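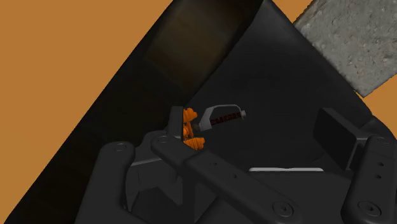
Commissioning Editor, Health and Public Policy (non-fiction)
Gonby Books, Cledgate

Full time, permanent. Closing date: Jan 19, 2025

12 shares
3 comments

Gonby Books is looking for a commissioning editor to run its health and public policy list. The list covers hospital history, nursing memoir, social care, food policy and collected journalism. It has 105 titles in print and adds new books each spring and autumn. The post is open because the current editor is moving to our schools imprint, Grastine, in July.

You will report to Dirk Van Rooij, the publishing director.

What the job involves

Finding and signing new books for general readers, both from agents and by writing to authors directly. Reading proposals and sample chapters and preparing costings for the monthly acquisitions meeting. Structural editing of the books you sign. Line editing is mostly sent out to freelancers, but you will brief them and check their work. Writing jacket copy and catalogue entries. Arranging expert readers for any manuscript that gives medical advice or makes claims about treatment. Looking after the backlist, including new editions of our carers' handbooks, which need updating whenever benefit rules change.

You will also be the in-house contact for the De Smet Prize, which we run every second year for a first book on illness or care. The last round brought in 527 entries. Outside readers do the first sift, and you would read the longlist and sit in on the judging without a vote.

What we are looking for

At least 3 years in a book publishing editorial department, or similar experience on a magazine or newspaper books desk. You should have taken at least one book from proposal to publication. We need someone who can read a research paper and tell whether an author has represented it fairly. A science or medical degree is not required. Experience of libel reading would be useful, as would a second language.

Terms

The working week is 35 hours. You can work from home for two days, with the other three in the Cledgate office. The office is on the second floor and there is a lift. Occasional evening events are paid back as time off. Travel to book fairs is paid for by the company. We pay 80 per cent of the cost of an annual rail season ticket.

How to apply

Send a CV and a covering letter of no more than two pages to Dirk Van Rooij at the Cledgate office, by post or through the jobs page. In the letter, please name one book on health published by someone else that you would have liked to sign, and say how you would have edited it differently. We do not accept applications through recruitment agencies.

Interviews will be held in Cledgate and travel costs will be refunded. Shortlisted candidates will be sent a short editing test to complete at home, for which we pay a flat fee.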